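Stacking Blocks: What We Learned About Color and Order
Project report by Saoirse Tierney and Eduardo Mangubat

We picked blocks for our project because everybody has played with them, and because Eduardo's aunt had a bin of them in her garage (thank you, Philomena Daly!). Our question was pretty simple: if you get a few little cubes in different colors and no instructions, which one do you reach for first, and does the order change how the stack turns out?
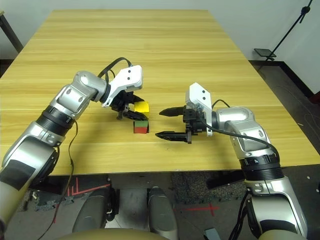 Our first plan was way too big. We wanted to use every block in the bin and build a whole town called Hodinton, with a map and everything, and Osian Penry talked us out of it in August. So we went small. When you have a yellow cube sitting by one with a green top and red sides, you already have plenty to argue about, and boy did we argue. I always wanted red on the bottom. Eduardo wanted yellow, and he stuck to that for the entire project.

We ended up with 208 tries written down in my notebook, and 112 of them started with red.
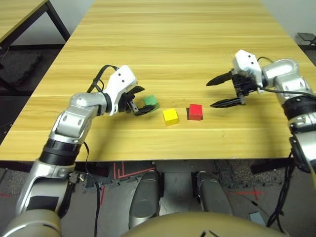

I think some of that is my fault, because I kept telling people how much I liked red (oops). Next time I'd keep my mouth shut and let them choose! The other thing I'd change is the notebook. We wrote the colors as single letters and my G looks a lot like my Y would if you sneezed, so Treasa Daly had to sit with us one whole evening sorting it out.

We also got pretty picky about how straight a stack has to be. Eduardo said any overhang is a fail. I said if it stands, it counts, and that's the rule we used.

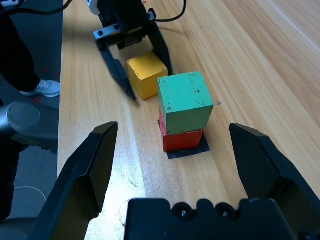
Green on red, with yellow behind.

For the next round we want to try bigger blocks and see if people still care about color as much.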